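Folding on the bed, and other small changes since October

For years I folded laundry on the couch. I would sit down with the basket, turn on a show, and forty minutes later I'd have three folded shirts on the armrest and a whole lot of opinions about the show. The rest went back in the basket, where it got wrinkled again, and then we all just dressed out of the basket until it was empty. I'm sure I'm not the only one (please tell me I'm not the only one!).

Back in October I finally gave up on the couch and moved the whole operation to the bedroom. I don't mean that in a grand way, I didn't buy a folding station or anything. I looked at one, a Zuvico thing with a padded top and bins that slide out from underneath, and then I looked at how much floor it needed and closed the tab. The bed is already there. It's big, it's flat, and I can stand up while I work, and standing up is the part that fixed it for me. I fold so much faster on my feet!

The other thing the bed does is put a deadline on you. You can't go to sleep until it's clear. Well, you can, you can shove everything to the bottom and sleep with your knees bent, and I have done that, but it's not a great night.

Why I start with towels

Towels go first now, always. They take up the most room in the basket, so once they're done the pile looks half the size and I feel like a champion. Ours are a mix. There are the old blue ones, soft and getting a bit fuzzy, and then two big Brumomel bath sheets that were a present and that are, I'm sorry, too thick to fold into anything sensible. They end up like loaves of bread.

The way I do it is nothing special. Lay the towel out on the sheet, smooth it with the flat of your hand from the middle to the sides, then long edge to long edge. Then in half, then in thirds. I used to do halves all the way down and the stacks always leaned over in the closet — thirds gives you a nice fat rounded edge to face out, and you can pull one from the middle without the rest coming with it.

If a towel has dried kind of bunched up, give it one good snap first. It's noisy and very satisfying.

I don't bother making the bed before I start, by the way. The bottom sheet is usually a wrinkly mess and it makes no difference at all to the folding. 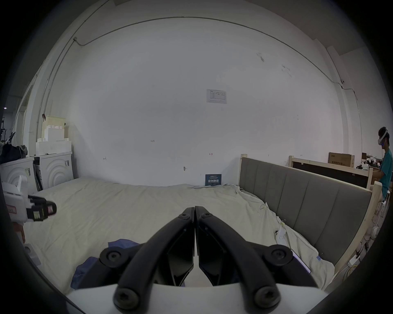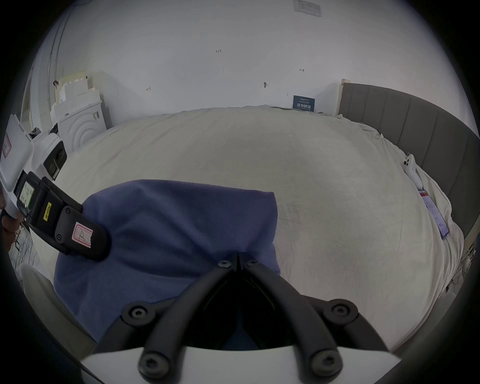
Blue on the rumpled sheet, with the gray headboard off to the right.

The stuff that ends up on the bed

My one real rule is that only cloth goes on the mattress while I'm folding. I'm terrible at keeping it. Phones, papers, clips, whatever was in a pocket, it all lands there, and then it gets folded into something. I once spent most of an evening looking for the TV remote and it was inside a pillowcase in the closet, neatly stacked with the others.

So there's a shallow dish on the dresser now for the pocket things. It works maybe two days out of three. I'm calling that a win.

Sheets, ugh

Fitted sheets are still my weak spot. I've watched all the videos. I can get the first two corners tucked into each other just fine, and the third one if I'm feeling lucky, and then the fourth goes off and does its own thing and I roll the whole lot into a ball and put it at the back of the shelf. The flat sheet wraps around the ball so it looks respectable from the front.

What did help was keeping each set inside one of its own pillowcases. I got that from a reader named only as "Hestar" in the comments on my linen closet post, so thank you, wherever you are! Changing the bed used to mean pulling out every single thing to find a match. Now I grab one bundle and go.

Where it all goes afterward

Towels go on the middle shelf, folded edge out, with the loaves on the bottom where they can't squash anything. Bedding sits above. The top shelf is still full of boxes I haven't unpacked since the move, including one that says KITCHEN on it and holds, as far as I can remember, Christmas lights and a waffle iron. I'd like to get to it before the holidays are over, but there's another load in the dryer and it just buzzed, so that's tonight taken care of.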